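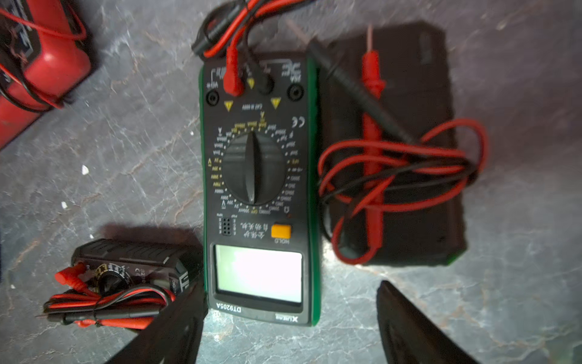 Thursday, a little after seven, and Wilma Gourlay is already on her second coffee. Her repair shop in Nokotthorpe tests bench meters for schools and colleges. Dull work, lots of it. Plug in leads, turn dial, read, write down, next. So when Trombridge offered her a trial of Zusia, its rent-by-the-month sorting and checking arm, she said yes before hearing the price.

Setup took 37 minutes. Not bad. The software, called Morais, wants you to walk it through each job by hand first, and that's the slow bit. Budget 30 goes per task before it stops asking for help. Gourlay thinks closer to 100 for anything with cables.

Cables are the catch. Test leads curl, cross, slide over labels. Isla MacAulay, who runs trials for Trombridge, doesnt dodge it. "Leads are the worst thing you can give it. Give it a box, it's happy."
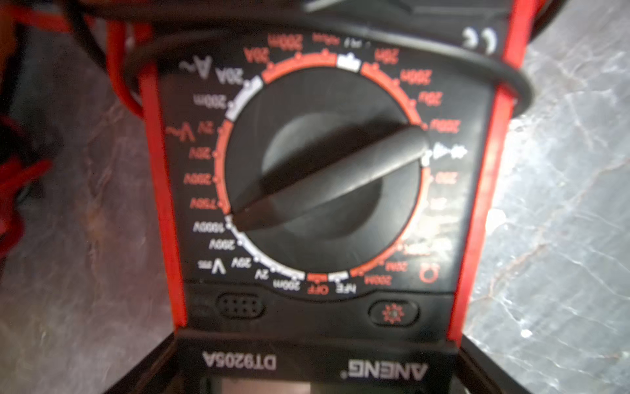
An ANENG DT9205A, dial pointer at 1000V, black lead looped over the top.

Dials are the other test. Small print, lots of stops, text often facing the wrong way. Zusia copes with that better than I expected, altough glare on a glossy surface slows it down. Matte mat, please. Should be in the box.

Good: quiet, light, easy to teach. Support picks up the phone. Less good: two grip pads included and you'll want spares, and the monthly plan locks you in through August.

Would Gourlay keep it? "For the sorting, yes. For the leads, ask me again." She's signed for another month.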